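*Robot Learning, handout 4. Revised November 15, 2022.*

Read this before you book time on the arm. Last year's group read it afterwards, and we lost most of a week to recordings that could not be used.

## Gathering demonstrations, and how far to believe them

The usual story about learning from demonstration goes like this. A person steers the arm through a job many times over. Each run is stored as camera pictures plus joint positions. A network is trained to produce the next positions from what the camera sees, and at the end the arm does the job on its own. Papers in this area tend to give the first half of that story one paragraph, something like "we collected 600 demonstrations", and then spend nine pages on the network.

I would like you to be suspicious of that paragraph. In my experience most of what goes right or wrong in these systems has already happened by the time training starts. The number tells you very little. It doesn't say how many people did the steering, how many runs were thrown away and on what grounds, or whether the objects were ever moved between runs.

### What counts as an example

For this course, one example (an "episode") is a single attempt at a single instruction, from the arm's rest position until the operator presses stop. It has to contain:

- the camera stream, with time stamps
- the measured joint positions
- the commanded joint positions
- the instruction, written down before the run
- a result: success, failure or abandoned

Students often leave out the commanded positions because they look the same as the measured ones. They aren't. When the gripper closes on something solid, the command carries on past the point where the fingers stop, and that difference is the only trace of squeezing force on a cheap arm. Train on measured positions alone and you may well get a gripper that closes politely to the width of the object and lets it slip.

The last item on the list causes more arguments. If an operator drops the object, picks it up again and finishes, is that a success? The Makthorpe notes say yes. The Gidey protocol says no and deletes the episode. We say yes, but with a flag. A data set with no recoveries in it teaches the arm nothing about what to do after a slip, and it will slip.

### The sorting task

Our own set is called Grerivell. It is a tabletop task with a small arm between two containers, and the objects are the sort of thing found in any office drawer. The instruction names one object and where it should end up. I picked these objects because they are awkward. Wooden cubes make a nice video and tell you next to nothing. A cable has no fixed shape, no obvious place to hold it, and a habit of bringing its neighbours along.
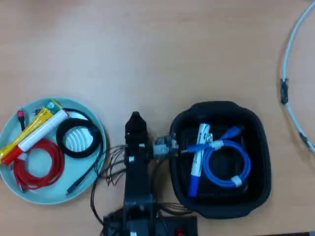 *Fig. 1. Grerivell table: plate, arm and tray, with the gripper at the tray side. Note the blue cable lying across the marker.*

Think about what the instruction "take the marker out of the tray" would ask of the arm in Fig. 1. The barrel is partly underneath the cable. A person would nudge the cable aside or pull the marker out lengthways, and two people may well choose differently. Both choices are fine as behaviour. As training data they are a nuisance, as a simple network that averages over them can end up doing something in between, which is neither a nudge nor a pull. There are methods that cope with this better, and we get to them in handout 6. I'd still ask you to write down your chosen strategy and stick to it for your first batch.

Now the plate. It has a red cable and a black one, and there is also a red cap on the marker lying there. If your instruction says "the red one", you have written a bad instruction. Instructions should name the object ("the red cable"), and if two people in the lab would disagree about what is meant, throw the wording out. It is easy to blame the language part of a model for errors that were made by whoever typed the labels.

Notice as well that the arm has its own wiring on the table, thin and black, and one of the things to be sorted is a black cable. I left it that way on purpose. You will hear claims that a model "understands" objects. A fair first question is whether it can tell the thing it should pick up from a part of itself.

### How shortcuts get in

Suppose that in every episode the toothpaste-shaped object starts in the plate and the blue cable starts in the tray. The network doesn't need to recognise either of them. It can learn "word A, go left; word B, go right" and score very well on test runs collected the same afternoon. We had exactly this with the first version of Grerivell. The model reached 65 per cent on held-out episodes and everyone was pleased until we swapped the containers over.

The test set had been drawn from the same sessions as the training set, so it could not have shown the fault. Holding out episodes at random is close to worthless here. Hold out whole sessions, or whole layouts.

Other shortcuts we have found, in our data or in other people's:

- **Operator's rhythm.** One operator always paused before easy grasps. The model learned to pause, and then sometimes never left the pause.
- **Rest position drift.** The arm was restarted at a slightly different angle after lunch, and the angle gave away which task was being recorded.
- **Light.** One instruction was only ever recorded in the morning.
- **Tidy resets.** People put things back neatly. Real clutter isn't neat, and a cable that has been coiled by hand for every run is a different object from one that was dropped.

Of these I worry most about the last. Nobody records the reset, and it is the reset that decides what the data look like.

### What you will do

Work in pairs. Each pair collects 12 layouts. A layout is a fresh arrangement of objects across the two containers, and you change it fully each time: which objects, which container, which way up, what lies on top of what. Use the random draw sheet. Don't choose the layouts yourselves — people who believe they are being random put the marker on top nearly every time.

For each layout:

1. Draw the arrangement from the sheet and set it out.
2. Write the instruction.
3. Record one episode each, swapping operators.
4. Enter the result at once, with the recovery flag if it applies.
5. Check that the time stamps run without gaps.

Keep your failed runs. Send them in along with the rest. A pair that submits no failures at all will be asked to repeat a layout with me watching.

The Brunix recorder software drops camera pictures when the disk is nearly full and gives no warning. Step 5 is the only protection you have. Two missing seconds in the middle of a grasp will spoil an episode, and you can't repair it later by guessing.

### Questions to ask of any reported data set

Bring written answers to these for one paper of your choice.

- Who did the steering, and were they also the authors?
- How many attempts were discarded? If the paper doesn't say, assume the number is not flattering.
- Were the objects in the test seen in training? In the same places?
- Does "success" mean the object arrived, or that it arrived on the first try?
- What would a system score if it ignored the camera and simply replayed the most common path?

On the last one, please run it for your own data too. It takes a few minutes with the replay script. For early Grerivell the blind replay did far better than I would have liked, and I have yet to see a paper that reports the figure for itself.

### Handing in

One folder per pair, raw episodes only, with no trimming and no smoothing. Put the draw sheet in as a scan. Pairs who miss their slot on the arm can use the spare sessions in April, but the Brunix licence has to be renewed before then, so ask first.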